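The Day the Crumbs Turned Up

The first sign of trouble at Gotholm was so small that Uliana Panasiuk brushed it off the bench with her sleeve. It was a dark green crumb, no bigger than a peppercorn, and she took it for something off a shoe.

By the afternoon of 14th April there were more of them, and one had ended up inside a folded towel. That got everyone's attention, because the towels go to a clinic in Bernden, and a clinic does not care for bits of rubber in its linen (who would?). Uliana, who had been teaching folding with the hand-held grippers since August, stopped the session and asked for every tool to be laid down.

The pads were coming apart. They had been cast from a new mix and were supposed to last 2,000 grasps before anybody needed to think about them. The log for the worst pair stopped at 1,068.
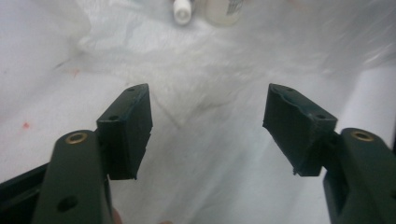 One of the grippers over a white cloth. The inner face of the right pad looks torn, with jagged bits at the bottom corner.

What bothered Uliana more than the crumbs was how well the tools had gone on working. A ragged pad still holds cloth, you see, and sometimes holds it better than a smooth one, so the people using them had felt nothing odd at all, and the folds looked as tidy as ever. She had been watching the towels all that time, she told me over a very long coffee, and hardly ever the fingers.

They sent about 30 pads back to Pritetby, where the mix was made, and the answer was a dull one: the batch had been taken out of its molds too early. The clinic got fresh towels and was very nice about it. These days each pad gets a look and a rub with the thumb before a session starts, and a spare set of 5 sits in a jar by the door.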